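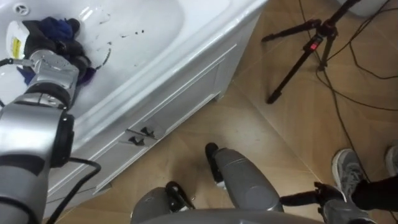
Bathtub and tiled floor, Celtlow house.

Progress report to the Rees fund, November 27, 2020

Home repair grants opened in September. We have had 489 inquiries and approved 13 homes, 10 of them in Buvport. Spending to date is $1,377 under plan - mostly unused travel money. Plumbing prices have gone up, and Gavix now wants payment before delivery.

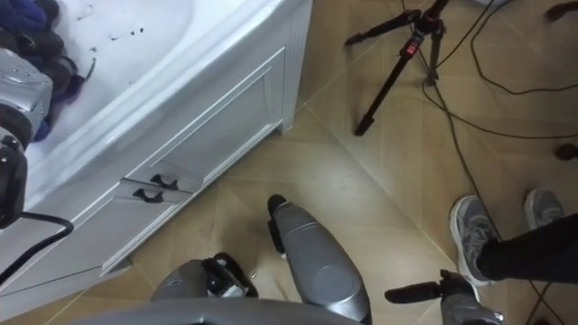 One tenant wrote to us that the wait for a plumber was too long and that calls went unanswered. We have added a second phone line. Applications for the next round are being read now.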